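We use cookies to improve your visit. By continuing you agree to our cookie policy.

Leave the table alone

Every shared table I have worked at ends up with a plant, something to hold things off the surface, and a bowl. People complain about this. I think they are wrong to.
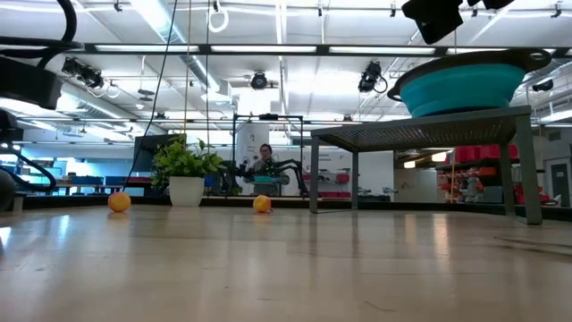 Kurnley Workplace Team | Opinion

A bare table looks tidy for a morning, then the post and the chargers land on it. A table with a few settled things on it tends to stay as it is. The mesh stand gives the bowl a home and leaves the wood under it free. I like a folding bowl best for this, as it goes flat in a drawer when you need the space.
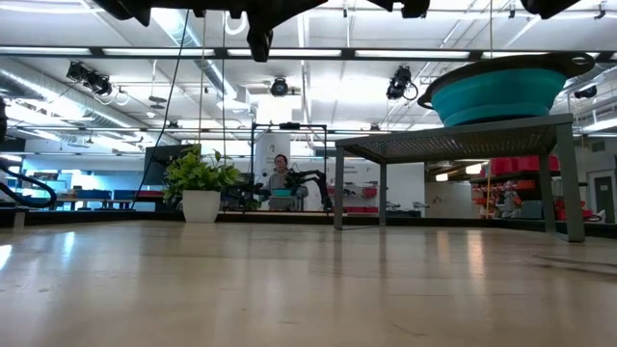 The plant is the one people argue over. It needs watering and it drops leaves. I would still keep it, in a plain white pot, well back from where anyone writes. Wipe the table down every 2 weeks and put everything back where it was.

Related
Why we gave up on desk trays
Fruit at work: who buys it?
34 small jobs for a quiet July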